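Escribir canciones en una lengua que no es la mía

21/6/26

Hace tiempo que quiero escribir esta entrada y siempre la dejo para otro día. Varias personas me han preguntado después de los conciertos por qué canto en español si mi lengua materna es otra, y yo contesto siempre algo corto, porque estoy guardando los cables y tengo sed. Aquí puedo contestar con más calma. Pido perdón de antemano por las preposiciones.

Empecé a cantar en español por una canción que no me salía en mi propia lengua. Tenía la melodía entera, con su estrofa y su estribillo, y cada letra que le ponía sonaba a anuncio de seguros. Mi idioma tiene muchas palabras de una sílaba que terminan en consonante, y la melodía pedía notas largas, abiertas. Una noche la canté con palabras españolas sin sentido, solo para oír las vocales: "la mañana cansada, la casa callada". La letra era muy tonta, pero la melodía por fin respiraba. De aquella prueba quedó una sola línea en la versión definitiva, y es la línea que la gente me canta de vuelta.

El disco se va a llamar "Hustico". Es una palabra que no existe. La dije yo en un ensayo queriendo decir "rústico" (la erre al principio de palabra todavía me cuesta mucho, y aquel día estaba resfriada) y nos quedamos con ella. Tiene ocho canciones y saldrá en octubre con Grovel, que es un sello muy pequeño y que me ha dejado hacer las cosas despacio. En Grovel me recomendaron grabar las voces en un estudio de verdad. Fui dos días y canté muy mal los dos. En el estudio hay un cristal y detrás del cristal hay alguien que entiende cada palabra mejor que yo, y entonces empiezo a pensar en los artículos cuando debería pensar en la frase. Volví a casa y lo grabé casi todo en el dormitorio.
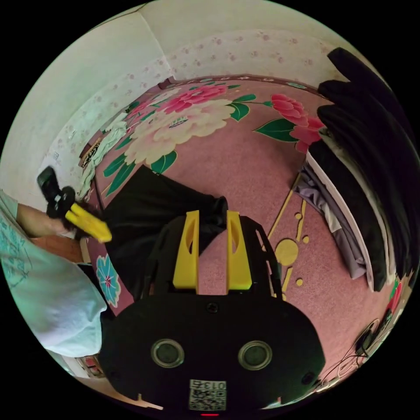

Grabar la voz en casa me ha enseñado que las eses españolas son un problema serio. En mi lengua las hay también, por supuesto, pero no están al final de cada sustantivo, de cada adjetivo y de la mitad de los verbos. Un verso como "las luces lejanas de los barcos" es una tormenta de eses, y en una habitación con paredes desnudas esa tormenta rebota. Probé a cantar un poco de lado y más lejos del micrófono. Lo que más me ayudó al final fue lo blando: mantas, cojines y una alfombra en el suelo, que puede ser del color que usted quiera, incluso rosa como la que se ve en la foto, porque al sonido el color no le importa. También cambié algunos plurales por singulares. "La luz lejana del barco" tiene una ese menos por palabra y además me parece más triste.

El micrófono me costó 655 euros y es lo más caro que he comprado para la música, sin contar el acordeón. No sé si lo recomiendo. Es muy sincero. Con el anterior, que era barato y algo sordo, mi acento se notaba menos, y al principio escuchaba las tomas nuevas con bastante vergüenza. Mi "d" entre vocales es demasiado dura: digo "cantado" como si llamara a una puerta. Mi profesora de canto, que es de Cádiz, me propuso quitarla del todo y decir "cantao", pero en mi boca sonaba a imitación y a las dos nos dio la risa. Lo dejé como me sale. He decidido que el acento es parte del instrumento, igual que el ruido de los botones del acordeón, que tampoco he querido borrar.

Luego está la cuestión de los acentos de las palabras, que para mí es la más difícil y la más bonita. En español la sílaba fuerte no se puede mover de sitio sin que pase algo. Si la música empuja donde no debe, "canto" se convierte en "cantó", y ya no soy yo quien canta hoy, es otra persona que cantó ayer. Me pasó en el estribillo de la segunda canción. Yo quería decir "llego tarde" y la melodía decía "llegó tarde". Tres meses la toqué así en directo. Una señora del público me preguntó muy amable quién era el que llegaba tarde, y si era mi marido. Desde entonces hago un ejercicio: leo la letra en voz alta dando palmadas en los tiempos fuertes del compás, sin melodía, y si la palmada cae en una sílaba débil cambio la palabra o cambio la nota. Por lo general cambio la nota. Me cuesta menos encontrar otra nota que otra palabra.

Las canciones de "Hustico" son bastante lentas. La más lenta va a 63 pulsaciones por minuto y la única que se puede bailar va a 128. Esta última se llama "Boscombe", como el barrio de la costa inglesa donde viví un invierno en una habitación sin calefacción encima de una tienda de alfombras. No es una canción alegre, aunque lo parece. La escribí con frases muy cortas, casi telegráficas, porque a esa velocidad mi lengua (la de la boca) no llega a las palabras de cuatro sílabas. "Frío. Mar. Pan. Sal." Con monosílabos sí puedo. Es curioso que la canción más rápida en español sea la que más se parece a mi idioma.
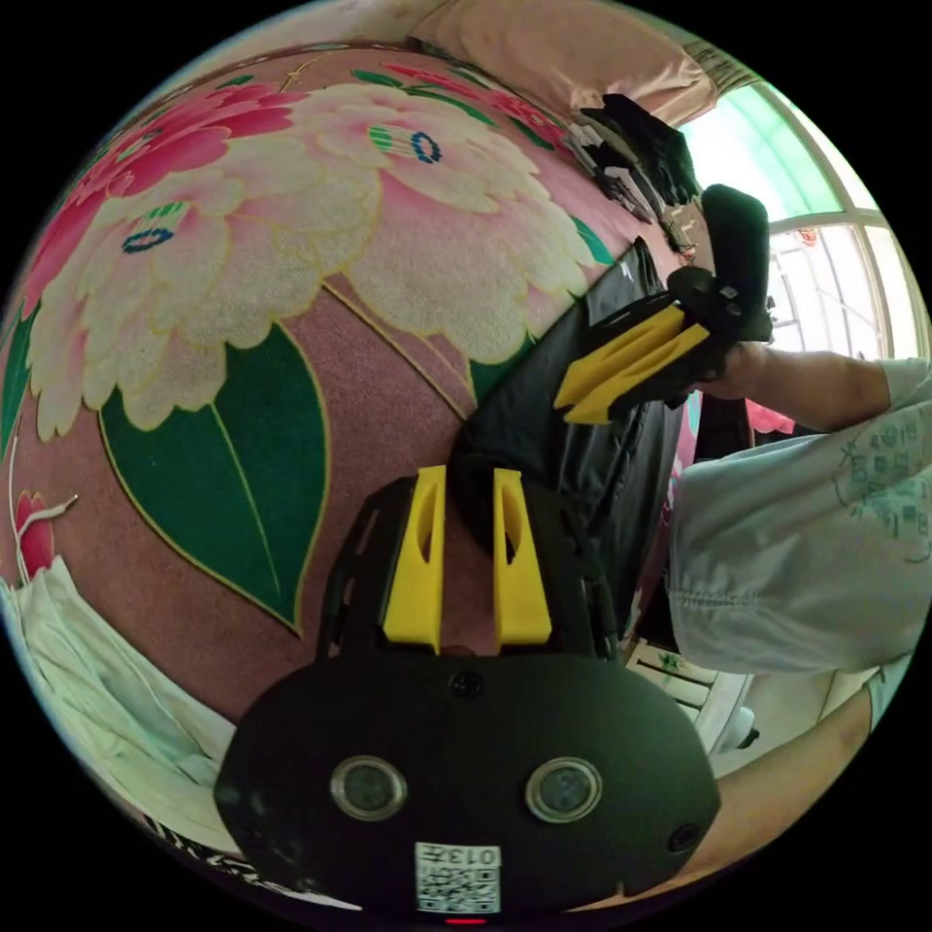 Las segundas voces las escribí todas al final, en una semana, y casi siempre en terceras. Sé que es el recurso más viejo del mundo. En los coros de mi pueblo se canta en terceras desde la infancia, una voz arriba, otra abajo, las dos subiendo y bajando a la vez, y cuando cierro los ojos es lo primero que oigo. Intenté hacer algo más complicado para "La casa callada" y estuve dos tardes escribiendo un contracanto que se movía al contrario de la melodía. Era correcto y no emocionaba a nadie, tampoco a mí. Volví a las dos líneas que van juntas, como los dos dedos amarillos de la foto, de pie uno al lado del otro. Hay una excepción, en la penúltima canción, donde la segunda voz canta la melodía empezando por el final. Solo la gente que lee partituras lo va a notar, y seguramente no todos.

Me preguntan también si pienso las letras en mi idioma y luego las traduzco. Lo hice dos veces y las dos fueron un fracaso. Las imágenes llegaban muertas. En mi lengua existe una expresión que significa, palabra por palabra, "tener nieve en los bolsillos", y se dice de quien ha estado mucho tiempo fuera de casa. La traduje y la canté en un concierto en Haverford, una sala pequeña que ya ha cerrado, y la gente entendió que la protagonista era una ladrona de nieve. Quizá esa canción habría sido mejor. Ahora escribo directamente en español, con un cuaderno de palabras que voy recogiendo de la calle, del mercado y de la radio. No busco palabras raras. Me gustan las que los nativos ya no escuchan de tanto usarlas: "madrugada", "sobremesa", "todavía". "Todavía" es una maravilla. Tiene una tilde que sube como una escalera y se puede alargar cuatro compases sin cansar.

El diccionario lo uso poco mientras escribo y mucho después. Primero dejo los errores y luego los reviso de uno en uno, con paciencia, y alguno se queda. En "Carta sin sello" canto "me duele de ti", que no es correcto. Mi profesora lo marcó en rojo, luego borró el rojo y escribió al lado: "déjalo". Lo he dejado. En Grovel hubo una pequeña discusión por correo sobre si poner la frase así en el libreto, porque alguien puede pensar que es una errata. Se imprimirá así.

Las mezclas están casi terminadas. Faltan dos canciones, y en una de ellas tengo que repetir la última estrofa, porque en todas las tomas se oye una moto que pasa justo en "silencio". A mí me gustaba la moto, pero he perdido esa votación.
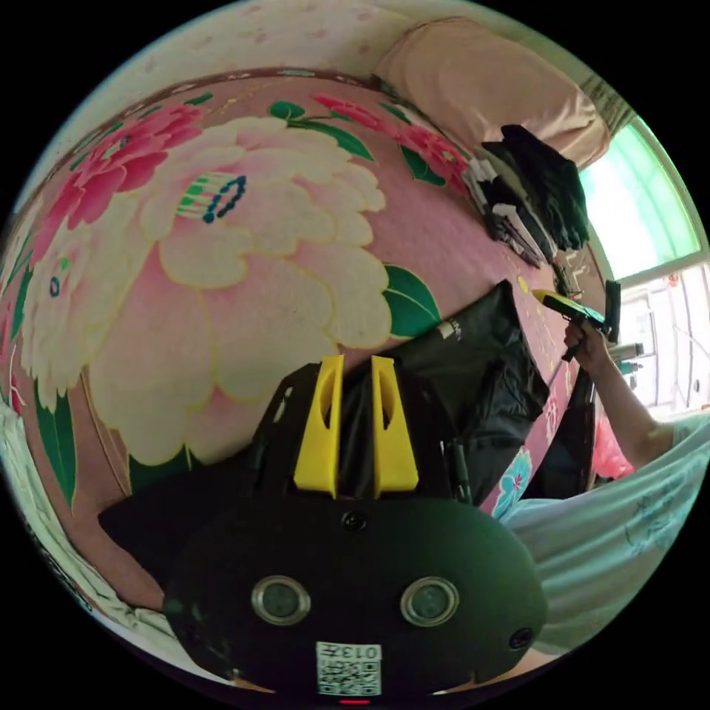 Una bolsa de plástico negra, encima de la colcha.

De los conciertos todavía no puedo decir mucho. Habrá uno de presentación en octubre, sentados, con acordeón, contrabajo y las segundas voces cantadas por dos amigas del coro. Será una sala con poca gente y espero que con buena madera en el suelo. No voy a explicar las canciones entre una y otra, como hacía antes. Las explicaba por miedo a que no se entendiera mi pronunciación, y una vez hablé más tiempo del que canté. Llevaré las letras impresas en una hoja para quien las quiera.

Si alguien que lee esto también escribe canciones en una lengua aprendida, me gustaría mucho saber cómo resuelve el asunto de las sinalefas. Yo sigo sin entenderlas bien. Sé que "la alegría es" se canta en menos sílabas de las que se ven en el papel, y sé que depende del gusto y de la prisa, pero cada vez que cuento los versos me sale un número distinto. En la quinta canción hay un "no ha habido" que canto de una manera diferente cada noche. Los comentarios están abiertos, y se me puede corregir también esta entrada, que he revisado dos veces con el diccionario al lado y seguro que algo se me ha escapado.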